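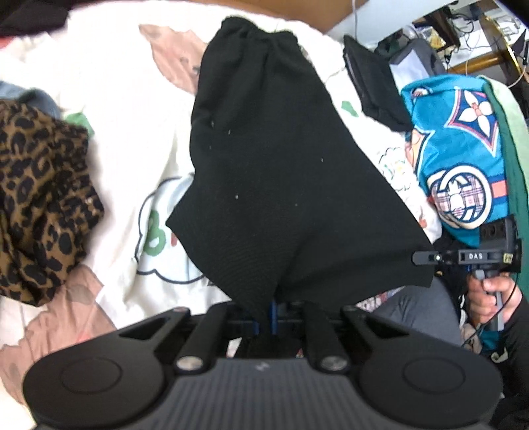 Forum: Handheld rigs and grippers
Topic: Jaw closed by itself during laundry folding, is this a known thing

telodum_tom
Second time in a month now. I was doing the clothes set, two hand-held grippers, ordinary bed, ordinary clothes. Left one was open. I reached in with two fingers to free a bit of waistband from the jaw and it shut on me. My thumb was nowhere near the trigger. No blood, but a good bruise and a nail that's going black.

Supplier's answer was "operator contact with trigger." They decided that in 11 minutes, without asking for the log. Has anyone had this happen and gotten a real answer?

gasket58
What firmware? And was it under load when it went?

telodum_tom
2458, the one they pushed after Messina. It was holding knit fabric, hardly any load. I'd opened it maybe a second before.

sunny_side_bench
I'm going to be the annoying one. Every "it closed by itself" report I've looked into was a sleeve or a cuff on the trigger. You're bent over a bed with a grip in each hand and cloth everywhere. You wouldn't feel a sleeve.

telodum_tom
Short sleeves on that day. Next.

sunny_side_bench
Then a sheet corner, or the cable. I'm not calling you a liar. I'm saying "my thumb was nowhere near it" is what people say every time, and they believe it every time.

Maeve Mac Suibhne
I ran the fabric tasks at Dretham for a while and I don't buy the cuff story as the answer to everything. We had three of these closings. One was a sleeve, fine. The other two happened with the handle clamped to a bench and no one touching it. Both came after a long run on knits. We opened them up and there was lint packed in around the pivot and down into the linkage. Cleaned it out and neither one did it again while I was there.

I wouldn't swear to lint as the cause. A stiff pivot might make the controller think the jaw hasn't finished moving, so it pushes again. That's a guess. The supplier never gave us a better one.

gasket58
Lint makes a jaw slow. I can't see how it makes one shut. Fluff doesn't send a close command.

Maeve Mac Suibhne
No, but a retry does.

gasket58
If there's a retry. Is that written down anywhere?

Maeve Mac Suibhne
Not in any manual I was given.

rook_and_pawl
So we have one theory with no log behind it and another theory with no log behind it. Tom, did you save yours?

telodum_tom
I have the trigger channel. It's flat for 580 ms before the jaw moves. To me that's the end of the cuff argument.

sunny_side_bench
Flat on a sensor that might be the thing that's broken. If the trigger sensor sticks, the channel can look clean and still be wrong. What does motor current do?

telodum_tom
Not recorded in the default profile. Which is handy for somebody.

rook_and_pawl
Turn it on. It's under advanced, and it eats storage, so they leave it off.

gasket58
Also, and I say this with love, why were your fingers in the jaw with the power on? The safety sheet says power down first.

telodum_tom
Because there are 80 garments in a session and it snags on every third one. Try powering down and waiting for it to home each time – you'd be there until November. Whoever wrote that sheet has never folded a pair of leggings.

Maeve Mac Suibhne
We used a wooden clothespin to push cloth out. Cheap, and it doesn't bruise.

sunny_side_bench
Fine, I'll give you the clothespin. I still want to see the current trace before anyone goes around saying Sunisia ships grippers that bite.

telodum_tom
Current logging is on as of this morning. Pivot not cleaned, on purpose. If it goes again I'll post the whole file, and you can all tell me it was my elbow.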